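The Greslow Bequest

The Trustees of the Ortuño Collection met on 2026-05-20 to consider the matter of the sugar bowl.

It was recorded that the late Miss Greslow had left 359 pieces of enamelware and pressed glass, each entered in her own hand in a green ledger. Entry 66 read: "Bowl, Trandel glaze, lid absent. Not to be sold." Demetrio Arrieta, Registrar, reported that he had located a lid. A dealer in Gurkis had offered it in March for $700, and it fitted.

Begoñe Barrios asked whether the Collection was at liberty to complete an object whose owner had catalogued it as incomplete. The Registrar replied that the ledger was silent on the point. He then read aloud, at the Chair's request, a pencilled line from the inside cover - "The lid is with Tom, and he may keep it."

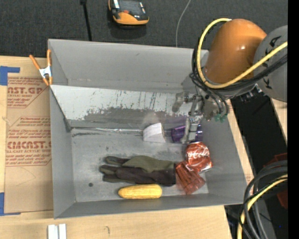 A white piece on its side in a grey bin.

The minutes do not record how long the Trustees sat without speaking. They do record that Ms Barrios enquired after the dealer's given name, and that the Registrar had neglected to ask for it.

It was resolved that the Registrar travel to Gurkis at the Collection's expense, carrying the bowl in its original colour of tissue, and that no offer be made for the lid. He was authorised to leave the bowl behind should he judge it proper.

The Registrar returned on the evening train with an empty box. Entry 66 was amended to read: "On loan."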